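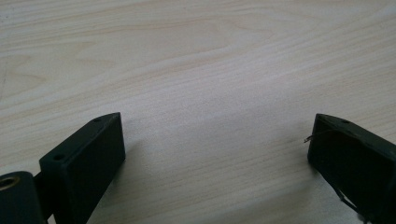
Wiping down a table is the chore parents hand to a five-year-old, and Kendra Leclerc has spent 300 hours on it. Her gripper at Jalden has two dark fingers, a screw hole or two and no opinion about crumbs. On a good Saturday it picks up the cloth, wipes and puts the cloth back. On the others it wipes air – with great confidence.

Brock Carrier, who runs the packing floor at Sidholm, is waiting for one that can fold a box. He has 65 people who can do it while arguing about lunch. "I'd take slow," he says. "I'd even take sulky." Leclerc has told him to ask again in July. She didn't say which one.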